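Selton Table Clearing System

The Selton system supports dining room staff in hotels, hospitals and workplace cafeterias. It clears plates from tables and carries them to the dish return, at a rated pace of 600 plates per hour. Pramberg supplies the system with installation and 15 hours of staff training.

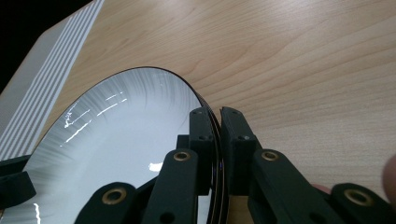
Two-finger gripper closed on the rim of a dark-edged plate.

Employees remain responsible for guest service, table setting and final inspection. Lifting and carrying are assigned to the machine, and each site names a shift lead who may pause it at any time. Pramberg asks employers to review job duties with staff before the first day of operation and again in August.

Finger pads can be replaced without tools. Order number 900 covers a full set of pads; order number 100 covers a single pair.

Service and training requests are handled by the Kirnden office.

Page updated April 6, 2024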